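Saltulico Planner: Frequently Asked Questions

What does Saltulico do?
It takes camera input and a task file and sends motion targets to your arm controller. Perception, grasp selection and path planning run in one process.

Do I need a GPU?
For the Lumen perception module, yes. The planner itself runs fine on a normal desktop CPU.

How fast is a replan?
The default budget is 300 milliseconds. You can change it in the task file. If the planner runs out of time it holds the last safe pose and logs code 212.

Can I use it without a wrist camera?
Yes, but small items that lie close together are harder to separate from a fixed view. If you have both cameras, turn on view merging and Lumen will match objects between them.

Why does it skip an object that I can plainly see?
Usually the mask is below the confidence cutoff. Pale plastic on a gray mat is a common case. Lower the cutoff a little at a time and check the overlay after each change.

Does the planner account for a held object?
Yes. Once a grasp is confirmed, the tool's shape is added to the collision model. Long items need extra clearance over the rim of a container.
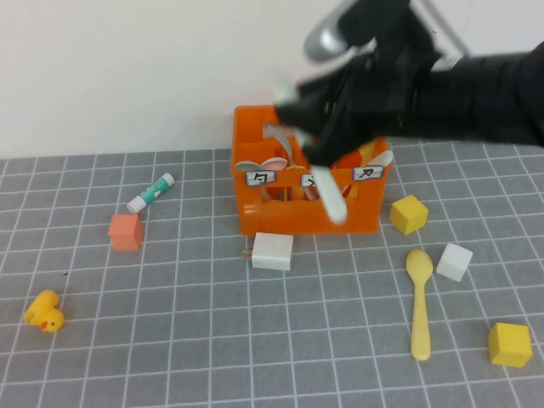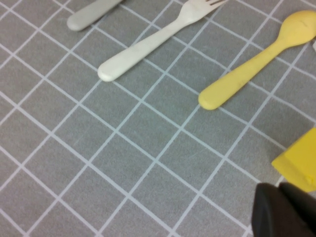 Utensil sorting, fixed view first, then wrist view.

Where are the logs kept?
In the run folder. Logs are deleted after 14 days unless you set keep_logs to true.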